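About Kokkinos Language School

Kokkinos is a small school for adults who want to learn Greek, and we love what we do! We teach beginners who don't know an alpha from an omega, grandchildren who grew up hearing the language at the dinner table and never quite learned to answer, travelers, choir singers, and a good number of people who just like the sound of it.

The school started in Bronlow as one evening class above a bakery. There were 16 chairs and a chalkboard that leaned. The class was supposed to run for one September and finish by the holidays, but the students asked for another term, and then for a reading group, and by spring we had a name and a sign on the door. Kokkinos was the name on the old mailbox downstairs. We liked it and kept it.

Today we teach in two towns, Bronlow and Trernthorpe, and online for people too far from either.

How we teach

We start talking on the first night. You will say hello, say your name, and ask somebody else for theirs before you have learned to write any of it down. The alphabet comes in the second week, a few letters at a time, and most people are reading street signs and menus by the fifth.

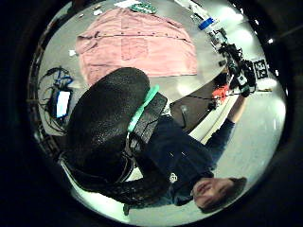 Nouns for everyday things get a lot of our attention in the first term, and clothes are where beginners have the most fun. You point, you guess, you get corrected, you try again. A dark navy sweater with a black glove next to it is a whole evening's work if you do it properly: the word for sweater, the word for glove (a neuter noun, which surprises people, as it ends much like words they already know), dark blue, black, and then the adjectives changing their endings to match. Somebody always asks for mint green, and that takes us off into shades, which Greek is rich in. By the end of the night people are talking about what they have on at home in the closet and which aunt knitted it.

Grammar is in there too, and we don't hide it. We have a printed handout for every case and tense, and they get rewritten whenever a class gets stuck in a new place. The one on the past tense is on its ninth version and we think it's finally good.

Our word list

Every course is built on the Vikik list, our own collection of 2,238 words that we have put together from conversation, letters, recipes, songs and the news. The first 1,000 are the ones you need to get through an ordinary day. The rest open up reading – short stories first, then newspapers, then whatever you want. Students get the list in a spiral notebook with room to write their own sentences, and we really do mean write in it. Ours are covered in coffee rings.

Songs and stories

Once a month each class gives up its textbook and learns a song. No singing talent is needed! We go through the lyrics line by line, argue about what the poet meant, and then sing it badly together. The story evenings work the same way, with one page read out loud and then told again in our own words.

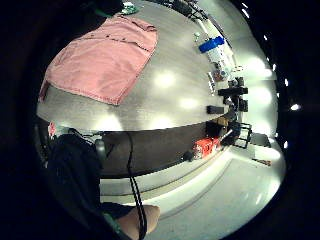

Prepositions are the part of Greek that students tell us they dreaded most and ended up liking. We teach them with objects and very little else. Put a pink cloth on a gray table and you already have "on," and the teacher can go on from there to under, beside, in front of and behind, with the class calling out each new place. Fold the cloth and there's a verb. Ask who folded it and there's the past tense, handout nine and all. It sounds simple, and it is, but people remember it months later in a hotel room in Volos when they need to explain where they left the keys.

Classes and levels

We run four levels, plus a conversation group for anyone who has finished level two. Classes meet once a week in the evening. If you already know some Greek, come and have a chat with us first and we'll find the right spot for you. Moving up or down a level after the first week is fine and there's no fee for it.

Our lending shelf in Trernthorpe has some 100 books, from picture books to novels, and students at either school can borrow from it. The Bronlow shelf is smaller but has the better cookbooks.

Come and visit

You're welcome to sit in on any class before you sign up. Write to the front desk, tell us which town suits you, and we'll save you a chair.

Page last updated 2019-10-06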